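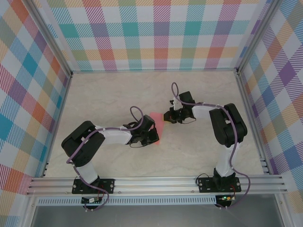 **inkybilge:** Finished the expanded edition of *The Bells of Trundar* last night and I would like the original back, please. For anyone who's been spared, Vosex have reissued it in hardback at £30, with the chapters the author cut first time round put back in. The old paperback was 385 pages. The new one is 512, and I felt every one of them in my wrists. They've also done something to the endpapers, which used to be a nice gloomy grey with the bell tower on. They're now pastel tartan, the same sort of business as the walls in my picture, teal and pink and mustard all crossing each other, as if the drowned village had been taken over by a firm that does picnic rugs. It's a book about a girl who can hear dead people ringing for their supper. I wanted fog.

**saltcellar:** I bought it for the tartan.

**inkybilge:** You would.

**saltcellar:** I did say. Anyway, the tartan is in the story. The ferry company's blankets are tartan, she hides under one in the second chapter. I grant you it's described as brown.

**thirdstair:** Before this turns into a soft furnishings thread, can we talk about the cut chapters? I thought they were the best thing in it. The long bit in the rope loft, where the grandmother teaches her which knots you mustn't tie after dark, explains why she won't touch the bell rope later on. In the old version she just stands there refusing for a page and a half and I remember, aged nine or so, wanting to give her a shove.

**inkybilge:** But I liked not knowing! She wouldn't touch the rope and you didn't know why and it was horrible. Now there's a reason, and the reason is that her gran gave her a talk about knots. I can get a talk about knots at Sea Scouts.

**thirdstair:** You went to Sea Scouts?

**inkybilge:** Briefly. There was an incident with a bollard.

**hobnail_tea:** I'm with thirdstair on the rope loft but not on the rest of it. The three chapters with the travelling dentist are there because somebody found them in a drawer. He arrives, he's sinister, he pulls a tooth, he leaves on the morning ferry, and nobody mentions him again, not even the child whose tooth it was. My daughter and I read these aloud at bedtime and she kept asking when the dentist was coming back. I had to tell her he wasn't. She took it harder than the drowning.

**thirdstair:** The dentist does come back. He's the man with the lantern at the funeral.

**hobnail_tea:** He is NOT.

**thirdstair:** "A tall man with a bag that clinked." What do you think is in the bag?

**hobnail_tea:** Bottles? Half the grown-ups in that book have a bag that clinks. It's a fishing village in a permanent drizzle.

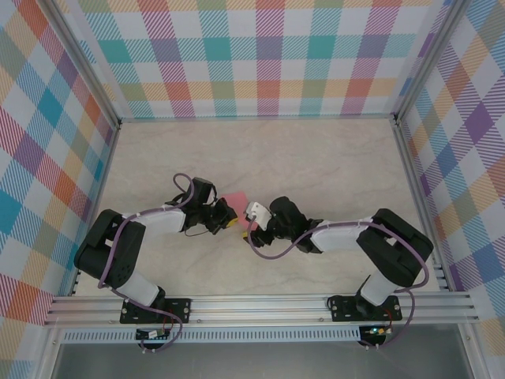
**quillwort:** I reckon the lantern man was always meant to be the dentist, and the clinking bag stayed in by accident when the dentist chapters came out. I've still got my first paperback and the line's there too, word for word, which makes no sense in a version with no dentist. I spent years assuming he was a tinker. So I'm giving that one to thirdstair, though I do agree the tooth scene goes on a bit. It's a whole chapter for one tooth.

**thirdstair:** Thank you. I shall be having that framed.

**hobnail_tea:** I've gone and looked and I hate this. Fine. He's the dentist. My daughter is asleep but I'll be breaking it to her over breakfast.

**inkybilge:** Right, can we do the ending, then, because that's what I came here to moan about. Spoilers from this point, obviously, for a book that's been in every school library since I was in short trousers.

In the original she rings the bell, the dead go quiet, and she can't hear them any more, including her brother. She walks home and her mother's peeling potatoes and neither of them says a word about it. Last line is the potatoes going in the water. Perfect. I cried on a coach.

In the new one we get all that AND THEN another chapter, where she hears one small bell from under the bed. So he's still there! Or something is. Chapter 48, for those following along, and I'd happily take a pair of scissors to it.

**saltcellar:** I loved chapter 48. I don't see what's wrong with leaving a child a bit of hope.

**inkybilge:** The potatoes WERE the hope. They were having tea.

**saltcellar:** I've read that sentence several times now and I think you may need a lie down.

**quillwort:** I didn't read the bell under the bed as hopeful at all. It's under the bed! Nothing good has ever been under the bed in this sort of book. I thought it was the nastiest moment in the whole thing and I put my feet up on the sofa.

**saltcellar:** Oh. Oh no.

**quillwort:** Sorry.

**saltcellar:** I gave it to my nephew as a cheering one.

**thirdstair:** This is my point, though. If two people can read it and one of them gets comfort and the other gets their feet off the floor, then it's earning its keep. The old ending only does one thing.

**inkybilge:** The old ending does one thing extremely well. So does a tin opener.

**hobnail_tea:** For what it's worth, I stopped at the potatoes when I was reading it out and shut the book. Then she found the extra chapter herself the next day and informed me I'd been caught. Her verdict was that it was the cat. There is no cat. She's very firm about the cat.

**inkybilge:** Your daughter's the only person in this thread with any sense.

**marshgas:** Hello, long-time lurker. I got the paperback out of a box at my mum's and I've been reading this thread with one hand over my eyes from "spoilers" downwards, so forgive me if it's been covered. I haven't read any of the others either.

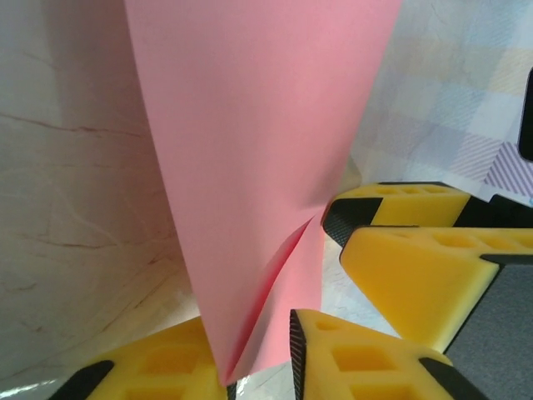 Which book should I read after this one, *The Lim Road* or the one with the lighthouse?

**quillwort:** *The Lim Road*. It picks up the winter after and it's got the ferry in it, whereas the lighthouse one is set long before and gives away who built the tower. Read the lighthouse one last, whatever the numbers on the spines tell you. Vosex numbered them by when things happen and not by when they came out, and whoever decided that should have to read them in that order and write an essay.

**marshgas:** Brilliant, thank you. Going back behind my hand now.

**thirdstair:** I disagree about leaving the lighthouse until last, as it happens. I read it first, by mistake, having got it in a jumble sale, and knowing who built the tower made *Trundar* much creepier. Every time she goes up the steps you think, oh, don't.

**quillwort:** But you lose the reveal.

**thirdstair:** You lose a reveal and you get a whole book of dread. I'd take the dread.

**inkybilge:** So you want the tower spoiled and the rope explained. Is there anything you'd like left alone?

**thirdstair:** The dentist. I wouldn't change a hair of the dentist.

**hobnail_tea:** Does anyone know if the shop on Lula still has the old paperback with the grey cover? I've promised her one of her own. She wants to "check" the tinker line.

**saltcellar:** There were a few used ones on Lula on Wednesday. Mind the listings though. Mine said "good, some wear" and turned up with a previous owner's sums all down the inside of the cover and what I hope was jam on the drowning.

**quillwort:** I'd check the listing for the map as well. The later printings of the paperback dropped it, and without it you can't tell that the churchyard's on the seaward side, so the business with the tide in the middle reads as if everyone's gone mad.

**inkybilge:** The map in the new one is good, I'll give it that. It folds out. I folded it out in bed and couldn't fold it back again, so it now lives slightly outside the book, like a tongue.

**saltcellar:** So that's the map you like. Anything else, while you're in this generous mood?

**inkybilge:** The type's bigger. I'm not proud of how much I enjoyed that. And there's a bit in the restored stuff, when she's sitting with the ferryman and he's listing everyone he's ever carried across, and he gets to one he can't have done, and just carries on with the list. I read that twice.

**thirdstair:** So you liked one of the cut chapters.

**inkybilge:** I liked two pages of one of the cut chapters.

**thirdstair:** I'll take it.

**marshgas:** Got to the potatoes on the bus this morning. Missed my stop. I've got the old one so that's all there is, isn't it? I've now scrolled back up and read about the bell under the bed and I wish I hadn't, I've got a divan with drawers.

**hobnail_tea:** It's the cat.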